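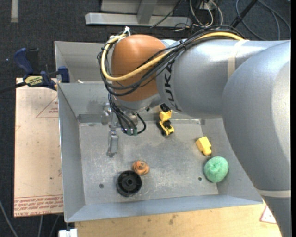
In defence of the bin of bits

Every household has one and most households lie about it. Ours is a grey metal bin with sloping sides that lives on the bottom shelf in the utility room, and it holds the things that are too good to throw away and not good enough to be put anywhere. Visitors are steered past it.

I have been reading a lot of tidying advice lately, it being the season when people who own very little write books for people who own too much. The current fashion is for the sort-out with rules. You tip everything onto a sheet, pick up each object in turn, and ask it whether it has earned its place. Anything that hasn't been used since November goes. A clear plastic box from Uvico, sold in sets of 5 with labels already printed, takes what remains.

I tried it. I bought the boxes. The labels said Batteries, Cables, Tools, Craft and Misc, and by teatime four boxes were empty and Misc wouldn't shut.

The trouble is that a bin of bits doesn't contain categories. It contains wheels, for instance. I have never in my life needed a small black plastic wheel, but I have owned several, and each of them came off something that presumably now rolls less well. The tidying books would have me hold the wheel and thank it. I held it. It had a hub and some spokes and nothing whatever to say, and I put it back.

People will tell you that sorting is calming. Sorting is calming if someone else has decided where the things go. Otherwise it is a long string of tiny rulings made while kneeling on a cold floor, and by the twentieth you would sign anything. That was how I came to throw out the bracket for the Vanik blind, which fell down two days later. I now have a blind held up with string and a box marked Craft.

My mother's method was better. She had a deep drawer, and when it stopped closing she removed whatever was on top. This was unfair on recent arrivals but it took 2 minutes, and the bottom layer built up undisturbed for 21 years. When we cleared the house in Wargate we found the key to a shed that had been knocked down before I was born. I kept it, obviously.

So the boxes have gone to the charity shop and the bin is back on its shelf, scratches and all. I do make one concession to order, which is that nothing sharp goes in, after an incident with a craft knife and a rummaging hand.

December 23, 2022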